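Does a Place for Everything Really Work?

Grown-ups love to say it. "A place for everything, and everything in its place!" You have probably heard it while standing in the middle of your bedroom with one sock on.

Is it true, though? Let's be a bit suspicious and find out.

The big claim

The idea goes like this. If every toy has its own box, then tidying up is easy, and you will never lose anything again. Shops like this idea very much, because they sell boxes. A store called Callia has a poster that says "A Tidy Box Is a Tidy Mind." Hmm. A box is a box. It doesn't know anything about your mind.

So what does a box do? It stops things from spreading out. Blocks on a floor can slide under the couch or get kicked down the hall. Blocks in a box mostly stay put until somebody takes them out. That part is real, and you can test it yourself.

What happened in one classroom

Vandana Kushwaha teaches first grade, and she had heard the claim too. One May her class had 146 blocks and a set of fancy bins with 16 different labels. There was a bin for long blocks, a bin for short blocks, a bin for blocks with a knob on top, and so on.

Did it work? For a little while. Then the arguments started. Where do you put a short block that also has a knob on top? Girish Nautiyal, who was six, put all of his in "Other." Pretty soon everybody was using "Other," and it was overflowing while the rest sat nearly empty.

Ms. Kushwaha got rid of most of the labels. The class went down to a few big open boxes, and cleanup took less time. Maybe the boxes did that. Maybe the kids had just gotten better at cleaning up by then! It's hard to tell from one classroom, so don't let anybody say this proves it.

Lid or no lid?

A lid keeps dust out, and it helps if the box gets knocked over. But a lid is one more job. You have to take it off, find somewhere to put it, and put it back on later. Plenty of lids end up behind the bookcase.

An open box skips all that. You hold the block over it and let go. For something you use every day, open is probably better. For the puzzle you play with twice a year, use the lid.

Try it with one block

You don't need a whole roomful to test this. Lay some white paper on a table so the block is easy to spot. Put one block on the paper and an open box to the side.

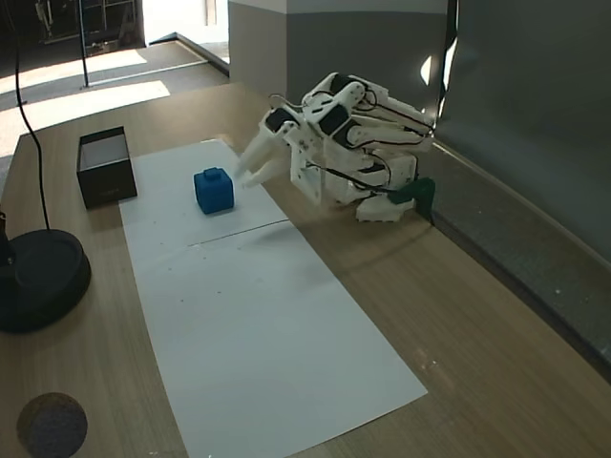
Now pick up the block and put it in the box. Easy, right? Next, move the box to the other side of the room and do it again. Then put it on a high shelf (one you can reach without climbing, please). Same block, same box, but a lot more bother.

This is the part the posters leave out. Where the box sits may matter more than how nice it looks. If it is far away, you'll think "I'll do it later," and we all know how that goes.

Things to be suspicious about

Does a more expensive box hold blocks any better than a shoebox?
Do you need a label if you can see what's inside?
If a box is too heavy to lift, is it still helping?

Ask a grown-up these at your house and see what they say. Then check.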